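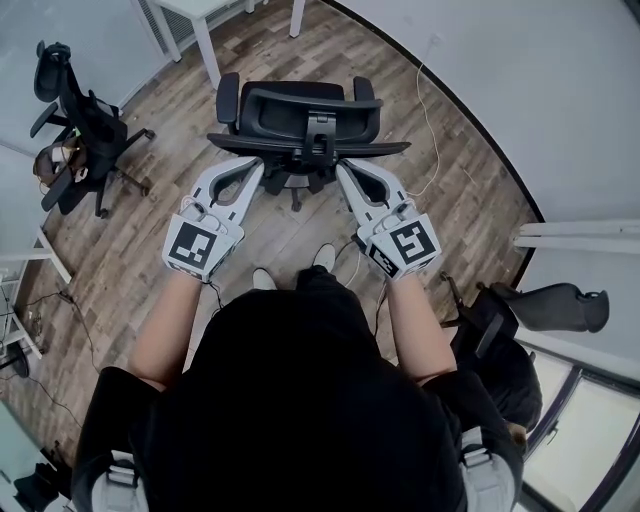

Bodau Handheld Capture Kit: Gallery

The Bodau kit records manipulation demonstrations without a robot present. The operator wears a harness, holds one gripper in each hand and performs the task directly. Recordings are exported for policy training on a two-arm cell. Photos were taken at the Vekenness office during an evaluation by Jeanie Cairns and Bontu Moges. Captions refer to the standard two-hand configuration unless noted.

Overhead view, operator standing
Both grippers held forward, jaw tips toward each other. The operator should stand still in this position for 3 seconds before moving. Lencho, the supplied recording software, uses the pause to set the origin for both hands.

Markers
Each gripper carries a square black-and-white marker on the handle face. The two patterns are different and must not be swapped between units. If a marker is scratched, print a replacement from the Lencho menu at 100% scale and repeat the calibration.

Jaws
White plastic, two curved fingers per gripper. Fingers are sold in pairs and can be changed without opening the handle. Wear shows first at the tips.

Cables
One thin black cable per gripper. Leave enough slack for full arm extension. Bontu Moges noted that the cables can catch on chair armrests during low reaches, and we now ship 10 clips with each kit.

Harness
Gray shoulder straps with a clip on each side. Tighten until the harness does not shift when the operator bends forward. Readjust after a change of operator.

Workspace
An ordinary office with a plank floor, a white table and mesh chairs. No fixed tracking stations are needed. Loose cables on the floor should be moved out of the walking path before a session.

Evaluation notes
The reviewers logged 970 takes with one kit. Most rejected takes were caused by a hand covering a marker. Jeanie Cairns recommends a break every 10 minutes for new operators, as grip position tends to drift after that.

Ordering
The kit is available from Sumeo with or without the harness. Spare fingers, cables and marker sheets are listed separately. Evaluation units can be reserved from May.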